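3. Evaluation of the Tikano Picking Kit

Ismail Bouazza

The Tikano is sold by Netine as an add-on for existing robot arms. It comes with the picking software, a setup guide and 2 bins. We tested it against the claim that it can handle mixed parts with no training.

Setup took longer than the guide says – most of that time went into the bin positions. We ran 100 picks per session and logged each one by hand. Blocks close to a wall were the hardest case, so we kept them in every session.

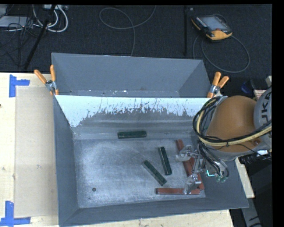

Figure 4. Gripper at the red blocks in the front bin.

The Jandon kit was scored the same way. Those results are in Section 4, and the full pick log is in Appendix B.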